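Gilbert: sorting out grasp data for the dish stacking task
Project report, Nendis module
May 10, 2018

I should start with what I was meant to do, as it isn't quite what I ended up doing. The plan in February was to write a planner that takes a view of some crockery and says where the fingers ought to close. I called it Gilbert, for no good reason, and the name stuck to the repository before I could think of a better one. The planner exists and it sort of works, but most of my term went into the code underneath it, so most of this report does too.

The recordings come from hand-held grippers with a camera on them. You do the job with your own hands, and the software has to work out afterwards where the tool was and how far open the fingers were. My first version did this with one big script called Tikwood, which read the video, guessed the finger gap and wrote everything out in a single go. If it fell over near the end you lost the lot. I put up with that for far too long!
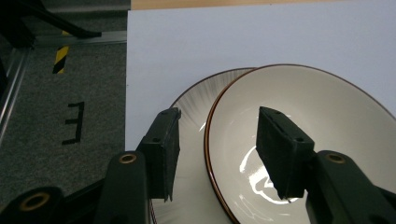

The finger gap was the bit I thought would be easy. The fingers are dark, most of what we pick up is pale, so you threshold the picture, find two dark blobs and measure between them. That was fine on my test clips and dreadful on nearly everything else. Shiny glaze throws bright streaks that eat into the outline of a finger, and a dark rim on a bowl joins on to the blob and makes the finger look longer than it is. I spent a good while tuning the threshold by hand before I admitted the whole idea was wrong.

What replaced it is much duller. The fingers only ever move along one path as seen by the camera, so I fit a template of each finger and slide it along that path until it matches best. There is one number to find per finger and it can't wander off up a plate rim. I also smooth it over time, gently — too much and you lose the moment of closing, and that's the moment the planner cares about most.

With that in place I ran the lot again. Out of 1,583 clips, 1,372 now go all the way through and give a gap I'm happy to train on. The rest mostly fail in the tracking step, where the view is so close to a plain white surface that there is hardly anything to lock on to. I haven't fixed this. I tried throwing away the bottom part of each picture so the tracker wouldn't grab features on the fingers, and it did help a bit, but close views of white on white are still hard going.

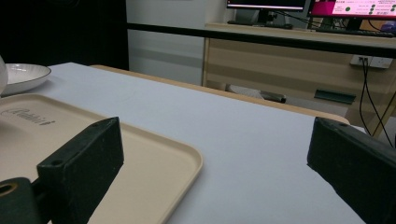

Figure 2. Open fingers over the table, with the tray and the edge of a plate to the left.

Wider views are a different story. Table edges and desks give the tracker plenty of corners, and it hardly ever gets lost. The trouble there is screens. A monitor has lovely sharp corners and the tracker adores them, and then someone scrolls a page and half your landmarks slide upwards. I now drop any feature that moves against the others for more than 3 pictures in a row. It's crude, but I can explain it — which was more than I could say for the setting it replaced.

The planner itself is small. It takes the last 2 views and the finger gap, and gives back a short run of moves, and a separate loop in Gedano (the shared control code) plays them out and asks for more before they run out. I got the timing wrong at first and was feeding it moves that were already stale, so everything came out jerky. Stamping each view when it is taken, and skipping the moves whose time has gone, sorted most of that.

Things I'd do differently: split Tikwood into steps in the first week, save the output of each one, and look at a lot more raw clips before writing any code. I'd also write down which settings made which results. There are two plots I had to leave out of this report as I can't make them again.

Still to do
Tracking in close views of plain surfaces.
A proper test of the gap estimate against a ruler.
Tidy the config files, which are a mess.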